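October 1, 2026

The quince tree finally gave in this morning. I went out in my slippers before coffee, meaning only to look at the sky, and there were fruits all through the wet grass, yellow as butter and still wearing that gray fuzz that comes off on your thumb. I filled my apron, then went back for the big enamel bowl, and then I had to go back again for the bucket. So that was my day decided for me, and I can't say I minded one bit.

I planted that tree the May after I moved to Hedden, when it was a stick with two leaves on it and I had no business expecting anything. The man at the nursery over in Eltemau told me to be patient with it, and I have been, more or less, apart from one bad spring when I stood out there with the saw in my hand and gave it a talking-to. It has behaved beautifully ever since.

Quinces are such stubborn things to cut! I'd forgotten, as I forget every year. The knife goes in an inch and stops, and you have to lean on it with your whole weight and hope for the best. By eleven I had a blister coming at the base of my finger and the kitchen smelled like roses and pears and a little like floor wax, and I sat down with the radio for a while and let the first pot mutter to itself on the back burner.

I do love the waiting part. You put in these hard, pale, sour pieces that look like nothing much, and you go away and do something else (I wrote two letters and hunted for my good scissors, which are still missing), and when you lift the lid they've begun to blush. It took more than 90 minutes today to get from straw to salmon to that deep brick red, and I must have lifted the lid far too often, but who was there to scold me?

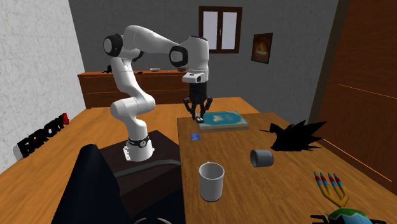
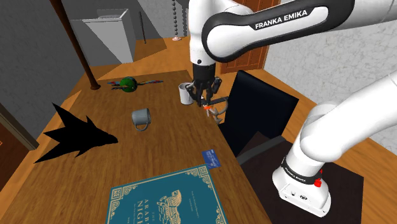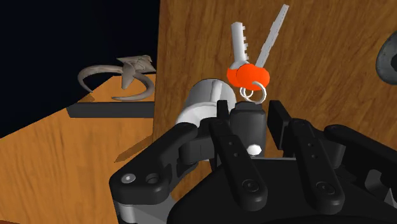
While the second pot was going I got down my mother's recipe card, the one with the brown ring on the corner, though I know it by heart. She never wrote a single amount for the sugar, only "enough," and it took me years of runny jelly to learn what she meant by it. This year I put in a strip of lemon peel and half a vanilla bean that I'd been saving for something special and then decided, well, a Thursday supper or a pot of jelly, what's the difference, it ought to be used.

Fourteen jars by four o'clock, and the lids have been popping one after another all evening, which makes me look up from my book every time. I've lined them up on the windowsill where the streetlight comes through them. A few will go to the church sale in Moges, and one to the lady at the post office who asked after the tree, and the rest I mean to keep, selfishly, for toast in February.

I'd thought of walking down to the Elent before dark to see how high the water is after all that rain, but my feet were finished and the pots were still in the sink. They're soaking now. There's a sticky patch by the stove that I've stepped in three times and will wash in the morning – or the cat will see to it first.

There's still half a bucket out on the porch. I might try the paste tomorrow, the kind you slice and eat with cheese, if I can face the stirring. I put a towel over it in case of raccoons, and a brick on the towel, and now I'm going up to bed with my hands still smelling of quince.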